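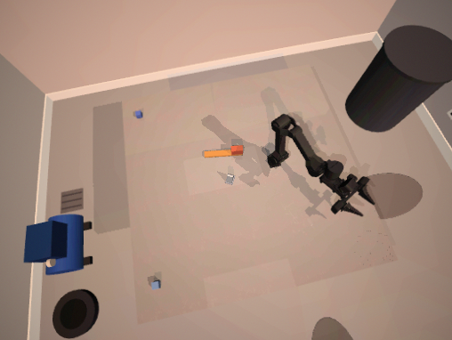

Hilo sobre el proyecto de robótica, que me lo habéis pedido ya varios y siempre contesto a medias. 2 ago 2022, hace un calor horrible y estoy con el portátil encima de las piernas, así que perdonad las erratas.

Para quien llegue nuevo: somos 3 en el equipo y nos llamamos Limalden (no significa nada, era el nombre de una carpeta y se quedó). Hacemos un brazo con pinza de dos dedos que tiene que coger piezas del suelo y moverlas. De momento, todo en simulación.

La prueba es del torneo de Staltside, en septiembre. Hay que recoger 3 cubos pequeños y dejarlos donde diga el juez. Suena a cosa de niños, lo sé. Mi madre me preguntó si para eso hacía falta ir a la universidad.

Lo que más guerra nos da es la barra naranja. No puntúa, no hay que tocarla, pero está ahí tumbada en medio y el planificador le tiene una manía tremenda. O da un rodeo absurdo por todo el cuarto o directamente se queda pensando.

Thu Chu propuso tratarla como si fuera mucho más alta de lo que es y olvidarnos. Le dije que era una chapuza. Lo probamos anoche y va mejor que lo mío, que llevaba dos semanas con ello. En fin - me lo he tomado muy bien, solo he estado media hora sin hablar.

El cubo plateado es el otro drama. Está pegadito a la barra y hay que bajar la pinza casi en vertical. Con los dedos en punta se puede, pero si te desvías un pelín lo empujas en vez de cogerlo y ya tienes que volver a buscarlo.

El azul, el que queda más hacia la pared del fondo, facilísimo. Lo quiero mucho. Es el que enseñamos siempre cuando viene alguien del departamento a ver qué tal vamos, jajaja.

Anoche dejé corriendo 200 intentos con las posiciones de los cubos cambiadas al azar. Esta mañana la mitad del registro eran avisos de colisión del codo, no de la pinza. O sea, que mirábamos todos la punta del brazo y el problema lo teníamos detrás. Muy de nosotros.

Alguien me preguntaba por privado con qué lo hacemos. El planificador se llama Bạch, lo empezó Thu Chu el curso pasado para una asignatura y ahora lo tocamos los tres (con más miedo que otra cosa). El cuarto lo monté yo, y sí, le eché demasiadas tardes a los rodapiés. No me arrepiento.

Y sí, también hay sombras. Las teníamos quitadas para que fuera más rápido, pero la detección de los cubos iba de maravilla sin ellas y fatal en cuanto las ponías. Mejor pelearse ahora con eso que el día del torneo.

Los de Grudard, que son el equipo de la otra facultad, dicen que ya completan la prueba entera. Yo no he visto ningún vídeo, ahí lo dejo. (Si me leéis, os queremos, pasad el vídeo.)

Lo que toca esta semana: arreglar lo del codo, repetir la tanda con las mismas semillas y escribir la memoria, que la tenemos en el índice y gracias. Si alguien ha peleado con márgenes de colisión por eslabón, que me escriba, invito a horchata.

Sigo mañana con lo de la detección, que me están llamando para cenar.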